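Air drying of dishes

6 min read

Air drying is the practice of letting washed dishes, cookware and utensils dry by evaporation and drainage instead of wiping them with a cloth. It is the usual way of finishing dishes washed by hand in many homes, and it is also common in cafeterias, school kitchens and small restaurants. The dishes are generally set in a rack, on a mat or in a draining cupboard, where water runs off and the remaining film evaporates into the room.

How it works

Most of the water on a washed dish leaves by gravity. A plate held upright sheds the greater part of its water in the first minute, and what stays behind is a thin film with a few larger drops along the lower rim. The film then evaporates at a rate set by the temperature of the dish, the humidity of the room and the movement of air across the surface.

Heat stored in the dish matters more than is often assumed. A heavy plate rinsed in hot water carries enough warmth to drive off much of its own film, while a thin plastic cup rinsed in the same water cools quickly and stays wet. This is why plastic items are often the last to dry in a mixed load. Plastic also tends to repel water, so that the water gathers in beads and does not spread into a film. Beads have less surface for their volume and take longer to disappear.

Shape has an effect as well. Bowls and cups placed upside down on a flat surface trap damp air inside, and water collects where the rim touches the surface. Tilting the bowl or resting it on ribs lets air in under the rim. Many mugs have a shallow recess on the underside that holds a pool of water when they are inverted, and some makers cut small notches in the foot ring to let it drain.

Equipment

The simplest equipment is a folded towel laid on the counter. Towels absorb runoff but slow the drying of anything placed face down on them, and they need washing often. Mats with raised ribs hold the dishes slightly above the water.

Racks come in several forms. The single-level rack has slots or pegs for plates and an open area for bowls, often with a separate holder for cutlery. Two-level racks put plates on top and glasses underneath, or the reverse. Folding racks are used where counter space is short. Some racks stand in a tray with a spout that leads the water back to the sink; others are open at the bottom and need a drainboard or mat. 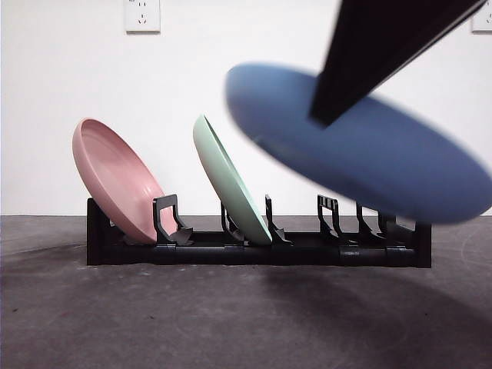 A plate and a dish rack.

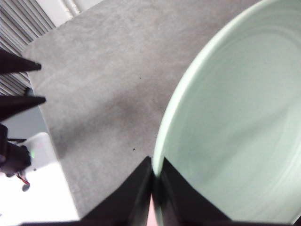
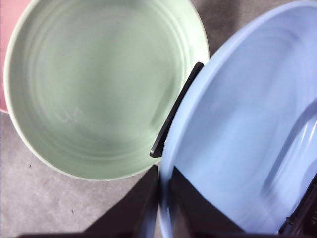
Decha Saengthong objected to the usual advice on bowls, writing that the slots of an ordinary rack are spaced for flat plates and that a deep bowl forced into them leans on its neighbor and stays damp along the line of contact. The same letter recommended loading bowls first, at one end, all facing the same way, and giving the plates whatever room was left over.

The draining cupboard is a built-in alternative. It is a wall cabinet above the sink with an open or slatted bottom, so that dishes drip into the basin and are stored in the same place where they dry. It saves a step and keeps the counter clear, but it requires the sink to stand against a wall with no window.

Household practice

Habits differ a good deal from home to home. A household survey in the town of Noiphan collected answers from 3624 homes on how dishes were finished after washing. In 2784 of them the main method was air drying in a rack or on a mat. The rest used a cloth, a machine or a mixture of methods. Several respondents said that they changed method in July, when the air was humid and a full rack was still wet at bedtime.

Pichit Limsakul, in notes accompanying the survey, pointed out that many people who named the rack as their main method still kept a cloth for glasses and knives. Glasses are wiped to prevent spots, and knives are wiped to keep the edge from rusting or knocking against other things in the rack.

A smaller trial in Gamora timed 200 dinner plates in single-level racks. Plates with a finger's width between them were dry to the touch in 30 minutes under the conditions of the trial. Plates set closer together took longer, and those in the middle of a crowded rack were the slowest.

Spots and residue

The spots left on air-dried dishes are mostly minerals from the water. In areas with hard water each drop leaves a ring of calcium and magnesium salts when it evaporates. The marks are harmless and can be removed with diluted vinegar. A cloudy film over the whole surface is more often detergent that was not fully rinsed away.

Mineral deposits also form on the rack itself, mainly at the joints and in the corners of the tray. Standing water in the tray can develop a slimy layer if it is left for several days. Emptying the tray daily and scrubbing the rack with hot soapy water every week or so is generally enough to prevent it.

Unsuitable items

Some kitchenware should be wiped at once. Cast iron and carbon steel rust if left wet. Wooden boards and spoons can be air dried but should stand on edge — a board left flat dries on one side and may warp. Unglazed earthenware takes up water during washing and may need a full day before it is put in a closed cabinet.

Related articles

Dish towel
Drainboard
Draining cupboard
Hand dishwashing
Hard water
Kitchen sink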